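Plutari Tabletop Set: data card

Maintained by Ming-te Mak and Wen-hsiung Lu, Pledulance, Plendanville site 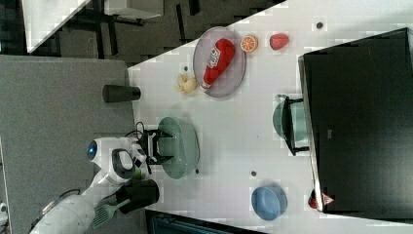 Fig. 1. Arm with two-finger gripper at the rim of the green tub; ketchup bottle on the oval plate behind.

Summary

Plutari holds 1649 episodes of tabletop handling with kitchen items and toy food. It was collected to prepare the tray return line in the Plendanville staff canteen for partial automation. Release: June.

Contents

Tasks cover grasping and moving tubs, bowls, cups, plates and food-shaped objects. Item positions change between episodes. Each episode carries a task string, joint states, gripper state and an outcome flag set by the operator. Four operators recorded the set, all from the canteen crew.

Effect on work

Before the pilot, one person per shift cleared trays by hand. In the pilot, the arm takes empty tubs and bowls, and the same person loads the racks, handles rejects and restarts the cell after a stop. Headcount did not change. Crew members asked for a lower arm speed near the rack side — the limit is now 300 mm/s during shared hours. Lam, the shift scheduling tool, lists cell duty as a separate role with a maximum of 70 minutes per turn.

Known limits

Soft and wet food is not covered. Glassware is not covered. Outcome flags were not cross-checked between operators.

Access

Internal use only. Send requests and label corrections to Wen-hsiung Lu. Crew names are removed from all metadata — do not add them back in derived sets.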